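July, late evening
By Nuria Lemma

I should have gone to bed an hour ago, but my legs won't stop twitching and my head is still out on the grass somewhere near the left corner flag, so I may as well write. We won. I want that on the page before anything else, because the rest of this is going to wander. We beat Plendgate 3-2, at their place, with a wind that pushed every goal kick back toward whoever had taken it, and I played the whole game, all of it, at 43 years of age, with my ankle strapped up like a parcel.

The ride over was in Mesfin's van, as usual, with the seat that doesn't click properly and the bag of balls sliding into the back of my knees at every turn. Bethel slept. I don't know how she does it. She puts her hood up and she's gone before we reach the highway, and then she steps out in the parking lot as fresh as a child on the first day of school. I spent the drive looking out at the cornfields and thinking about their number 11, who made such a fool of me in the spring. She's quick, and she has that little drop of the shoulder, and I bought it every single time. I had promised myself I would stay on my feet and show her the outside and not dive in. I said it to myself over and over until Ayantu asked who I was talking to.

Mesfin gave us the lineup standing by the van because the changing room was still locked. No surprises except that he put Bezawit up front alone and moved Ayantu back beside me in the middle of the defense, which she did not care for. She has been a midfielder since she was nine years old and she'll tell you so. But she nodded and laced her boots and got on with it, and I thought that was good of her. I remember being asked to do the same thing at her age and sulking for a month.

The first half hour was dreadful, I won't dress it up. We couldn't keep the ball. Every clearance went straight up and hung there and came down behind us. Their first goal was a corner that just blew in. Bethel got her fingertips to it, and I still think it might have been going over without her, though I would never say that to her face. Then they hit the crossbar, and then number 11 came inside me (inside! after all that muttering about the outside) and somebody else's boot got there in time, and I lay on my back looking at the clouds and thought, well, it's going to be one of those afternoons.

And then Bezawit scored out of nothing. Ayantu hit a long one, low, under the wind, because she had noticed that the low ones were holding up and the rest of us hadn't, and Bezawit ran on to it and didn't even take a touch. One all at the half. We ate our orange pieces and Mesfin talked for perhaps a minute. He said keep it on the ground and stop admiring the weather. Then he went off to argue with somebody about the nets.

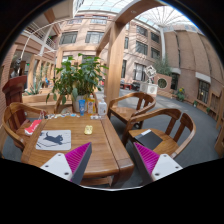 The second half was the best football I've been part of in a long while, and I'm trying to hold on to it while it's fresh. We had the wind behind us by then, which helped, of course, but we were also passing to each other, which helped more. Our second came from a throw-in. It was one of those scrappy ones where the ball hits three shins and a hip and ends up at the feet of whoever has been lazy enough to stay where she was, and this time that was Bethel's cousin, who had only come on because of a nosebleed. She's new this season and she hardly speaks. She looked at the ball, looked at the goalkeeper, and rolled it in at the near post as if she were putting a letter through a door. Then she turned around with such a worried face! I think she believed she might have been offside. We all but flattened her.

They pulled it back, naturally. A free kick from a long way out, and I was in the wall, and I turned my shoulder. I did. I've been telling myself all evening that I didn't, but I know what I felt, and it went past the place where my shoulder had been. I said sorry to Bethel and she said sorry for what, and either she hadn't seen or she is a kinder woman than I am. I'd like to talk to her about it at practice and I'd also like never to mention it again. We'll see which.

So two all, and my ankle starting to talk, and Mesfin looking down the line at me with his eyebrows up, asking. I shook my head. I wasn't coming off. I can't say I was playing well by that point, but I had worked out number 11 at last. She only goes inside when she has looked over her left shoulder first. It took me two matches and most of an afternoon to see it, and once I had seen it I couldn't understand how I'd missed it. The next time she looked, I simply went and stood where she was about to be, and she ran the ball right into my feet. I nearly apologized to her as well.

The winner was a header. Bezawit again, from a corner, with her eyes shut. She swears they were open but I was six feet away. Ayantu took the corner with the wind curling it in, and for one moment the whole crowd of us went up together, and I had somebody's elbow in my ear, and then I heard that flat sound a ball makes on a forehead and saw the net move. The noise from our side of the field was lovely. There were parents there, and old Jemal with his folding chair and his radio, who hasn't missed a match in all the years I've known him and has never once said anything nice about one. He said, as I limped past him at the end, "You turned your shoulder." So somebody saw.

I do want to put down something about the last few minutes, when they threw everyone forward and we just stood there and headed things away. I used to hate that part when I was young. I wanted the whistle so badly that I couldn't see straight. Today I found I was enjoying it. Ayantu was yelling at me, "Yours, yours, Nuria, yours," and it was mine, and I went up and got it, and came down on the bad foot and it held, and there was another one coming already. I wouldn't have minded if the referee had given us a little longer, though I expect Bethel would have had something to say.

Afterward their captain came over and shook everybody's hand and asked me how many more seasons I had. I said I'd been retiring since before she could walk. She laughed, but I thought about it in the van the whole way home, with the ball bag against my knees. I told Mesfin last winter that this would be the last one, and he said fine, in the voice he uses when he isn't listening. I haven't brought it up since and neither has he. We play Bilau at home next, and after that the long trip out to Skondisari, where the field slopes and the soup is good, and I'd be sorry to miss that one.

Mother called while I was in the bath and I shouted the score to her through the speaker. She asked if I'd eaten. I had, toast and two eggs and the end of the lentils, and then more toast. She asked if the ankle was swollen and I told her not very. It's up on a pillow as I write, and it is a bit the color of an eggplant on the one side, but I can bend it.

I must wash the shin guards before they walk out of the hall by themselves. And call Ayantu tomorrow and tell her she was good back there. I said it in the van but she had her headphones in.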